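Lærke Hjaltested
Mar 29, 2020
17 replies · 40 shares · 84 likes

OK, I've had the Dralus hand gripper kit on my desk for two weeks now and a bunch of you asked for a real review, so buckle up, this is going to be a thread.

Quick background for the new folks: the Dralus kit is a pair of hand-held grippers plus the software side. You squeeze a handle, the jaws close, you do some boring chore, and the recordings go off to train an arm later. I've been paying for the Umen kit since July, so that's what I'm comparing it to.

Unboxing was fine. Everything was in foam, the screws were bagged by size (thank you!!) and the quick start sheet fits on one side of one page. The Umen manual is 40 pages and I still don't know what half of it wants from me.

Assembly took me 84 minutes. The website says you can do it over a coffee. That's a very large coffee. Most of my time went into the fingers, which bolt on from an angle my hex key did not love. If you own a ball-end key, use it and you'll probably beat me by a mile.

Weight! It's lighter than the Umen and I noticed it in my wrist on day one. After a long session with the old kit I'd be shaking my hand out every few minutes. With this one I got through nearly 17 short recordings in a row before I wanted a break.

The task I care about most is small parts storage. Pulling drawers, getting a screw out, putting it back, closing up again. Sounds like nothing, but drawers are mean. They're light, they tip, and the lip you have to grab is tiny.

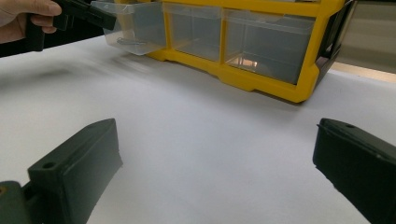 Drawer duty with the yellow organizer, one little metal pin or screw in the tray.

What I like here is the feel through the handle. You get a bit of springiness when the jaws meet plastic, so I can tell I've got the lip before I start pulling. With the Umen I was mostly guessing and then yanking, and I have swept a LOT of screws off my kitchen floor thanks to that.

What I don't like: the angle. Coming in at a low drawer you end up with your elbow out to the side like you're playing a tiny violin. A bent handle option would fix it. I wrote to support and got a reply from Pranab Fakir the same afternoon, who said they've had that request before and a different grip is being tested. No date, no promises, but a real person who had clearly read my email.

Also on the minus side, pulling a drawer too far is super easy. Once it's past a certain point it droops and you have to sort of lift and push at the same time to get it home. I blame my cheap organizer for part of that. Still, practice on an empty drawer first.

Software: decent. Uploading is one button. Sorting good takes from bad takes is slower than it should be, and the undo only goes back 2 steps, which I found out the sad way. Somebody please give me more undo.

Price stuff, because I know you'll ask. The starter plan was enough for me at home. If you're a small shop and want several people recording, you'll want the team plan, and that's where I'd stop and get a quote from Pirnia too. They rent by the month and I hear good things, but I haven't tried their kit myself so don't hold me to it.

Someone asked about spare fingers. Yes, Dralus sells them in pairs, and no, the Umen ones don't fit, I tried. Farías makes an adapter plate, but by the time you've bought that you may as well get the right fingers.

So am I switching? For drawers, jars and anything fiddly, yeah, I am. For heavier stuff like pots and toolboxes I'm hanging on to the Umen for now, the jaws open a bit wider and I trust it more with weight.

Next up I'm trying it on zip bags and I already have a bad feeling. Drop your questions below and I'll get to them after dinner!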